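Plurolside Bench: Frequently Asked Questions
Last updated 25 July 2021

What is the Plurolside bench?
Two small robot arms on a shared table, built in the Skallitz workshop. Members can book it in the evening once they have done the short introduction. Damian Mayrhofer drew up the first version in February and still looks after the wiring.

Do I need to know how to program?
No. Most people start by moving the arms by hand control and recording what they do. The recording software is called Grisidero and is already installed on the bench computer. If you want to write your own code, there is a folder of short scripts to copy from.

What did it cost?
The table, panels and rails came to just under our limit of 400 dollars. The arms were bought separately, as kits. We spent more than 300 dollars on spare motors and cable in the first months, mostly through our own mistakes.
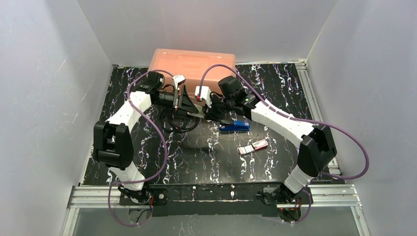
How are the cables run?
The wiring took longer to sort out than the arms did. Each arm has a cable for the module mounted by its gripper, and it needs enough slack for the wrist to turn all the way. We let the purple ones go in wide loops past the elbows and do not tie them tight to the forearm. Check the loops before you start, and move slowly the first time you try a new reach. A cable that catches on a base can pull its connector out.

Why are there panels on three sides?
They give the cameras a plain background and keep small parts from rolling onto the floor. Please do not lean on them.

What can the arms pick up?
Light things you would find on a desk. Boxes and staplers are fine. Nothing made of glass, no liquids, and no open blades. Keep the load under 300 grams.

How long can a session run?
Stop after 28 minutes and let the motors cool. If a motor housing is too warm to keep a finger on, switch off and write it in the log.

An arm drifts when it should hold still. What now?
Run the homing script again. If it still drifts, turn off the power and check the screws at the elbow. The ones on the Riedl brackets work loose.

Can I take the bench to an event?
Ask Damian first. The rails come apart, but squaring the frame up again takes most of an evening.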